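Two-arm sorting cell: left gripper drops small foam parts after cable change

keltlow_bench
Posted Thursday

We run a two-arm cell on a Flerance controller, sorting foam letters onto plates. I replaced the gripper cable on the left arm, and since then it loses grip in 8 of 42 picks. The right arm is fine. Finger pads are clean, force setting unchanged. Where do I start?
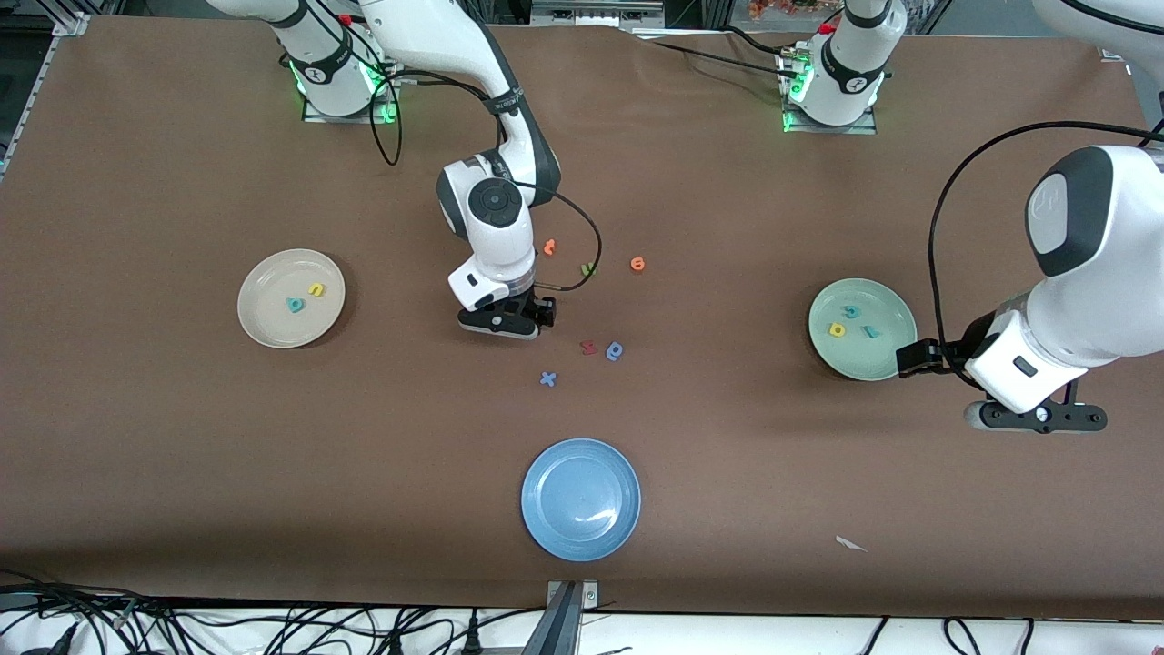 Cable slack is the first thing I would check on the left arm. A gripper cable that is too short pulls on the wrist when the last joint turns, and one that is too long catches on the elbow. Yours arches over the top of the arm and comes back down along its side, so jog the wrist to both limits at low speed and watch whether that loop goes tight. If it does, release the clip nearest the wrist, feed 4 cm toward the gripper and clip it again. Then redo the gripper zero with the fingers closed on nothing. The Flerance controller does not keep the zero after the connector has been unplugged.

dunmore_cells

Had the same on ours. Bad connector. Swap it.

vumthorpe_maint

I'd do the zero before touching the clips, it takes 2 minutes. Also check the pick height. Brown paper lifts where it wrinkles, and on foam letters that small a slight error puts the fingertips into the paper before they close. Tape it flat, touch off again, and run the same 42 picks. If the count stays at 8, try the old cable before you order a connector.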